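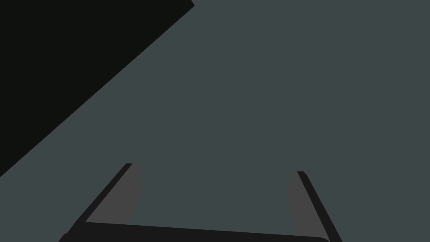 Why does the office printer put out a blank page before every job?
A separator page is turned on in the queue settings, and it stays on until somebody with admin rights turns it off on the print server. Changing it on your own laptop does nothing, though the box will let you tick and untick it all day.

Ticket: blank sheets, second floor printer
Site: Pacheco building
Queue name: SAMINE-2
Priority: Low (raised to Medium by requester, returned to Low, raised again)
Status: Closed, with grumbling

Monday, first entry
Requester reports that every print job comes out with an empty sheet on top. Has been putting the blanks back in the tray, which is thrifty and also explains the jam in the other ticket. Asked for the driver version. Received the serial number of the stapler unit.

Later the same morning
Removed and reinstalled the Polovix driver on the requester's machine. Printed 10 test pages as 10 separate jobs. Got 20 sheets. The driver is not the problem, or is at least not the only one.

After lunch
Tried a job from the front desk computer, same queue. Blank sheet. Tried printing the configuration report from the printer's own panel. No blank sheet. So the printer is innocent, and I apologize to it for what I said in the stairwell.

Connected to the print server. Under the Advanced tab, the separator page field pointed to a file called brestudano_cover.sep. The file was last used for the Brestudano project, which wanted a cover sheet with the department name on it. The project ended. The department was renamed. The text in the file was deleted at some point, but the file itself was left in place – so the server has been faithfully printing a cover sheet that says nothing.

Fix
1. Open the queue properties on the server, as admin.
2. Advanced tab, Separator Page button.
3. Clear the path and click OK.
4. Restart the spooler. Warn people first. I didn't, and somebody lost about 300 pages of a benefits handbook.

Retest
2 jobs from the requester's laptop, one from the front desk. No extra sheets.

Requester's reply
Asks whether we can bring the blank page back for Accounting only, as they were using it for scratch paper. Told them to open a new ticket.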